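A Morning at the Brament Sock Mill Open Day

Brament opened its knitting mill to visitors for two days in October. I went on the first morning with my neighbor Jade Dufour, who knits and wanted to see the machines.

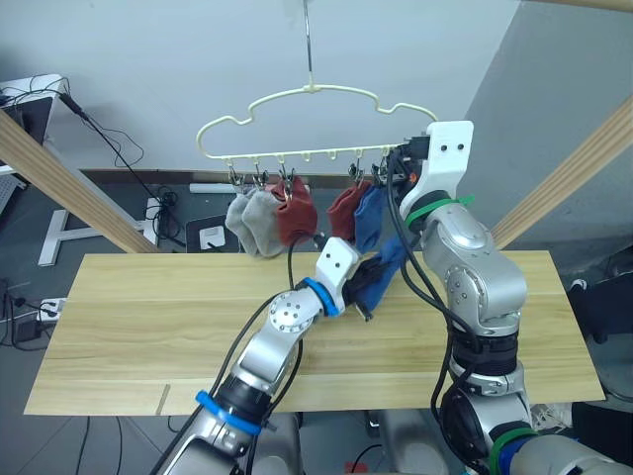
Getting there

The mill is on the river side of Altance, a short walk from the bus station. Doors opened at 9. There was a line, but it moved quickly. Entry was free, and we each got a sticker with a group number. Parking behind the building was full when we walked past, so I would take the bus.

The knitting floor

Our guide was Sylvie Leclerc, who started at the mill as a machine operator and now runs the floor. She had us put in earplugs before going through the double doors. You need them. The mill has 41 circular machines, and most were running.

Each machine knits a sock as a tube, starting at the cuff. The heel is made by having part of the cylinder go back and forth while the other needles wait. Sylvie stopped one machine and opened the guard so we could look at the needles. Jade asked about the yarn, and we got a long answer — mostly combed cotton with some nylon, and wool from late summer on. The mill makes 900 pairs on a normal shift.

Closing, dyeing and boarding

The toes are closed in the next room. Most of it is done by machine now, but the heavier wool socks still go to a linking table where the loops are set on points by hand. It looked like hard work on the eyes.

White and undyed socks go to the dye house, which we only saw through a window. After that comes boarding. The socks are pulled over flat metal forms and steamed so they keep their shape. This was the warmest part of the tour and the group did not stay long.

The shop

The tour ended in the factory shop at 11. Seconds were in bins by size, and the flaws were hard to find on most of them. I bought wool socks for winter. Jade bought two cones of leftover yarn and had to carry them all the way back to the bus.

Coffee was sold in the yard, cash only. The stairs to the knitting floor are steep and there is no elevator, so call ahead if that is a problem. Allow two hours with the shop.

Contact | Copyright Penner Visits | Back to top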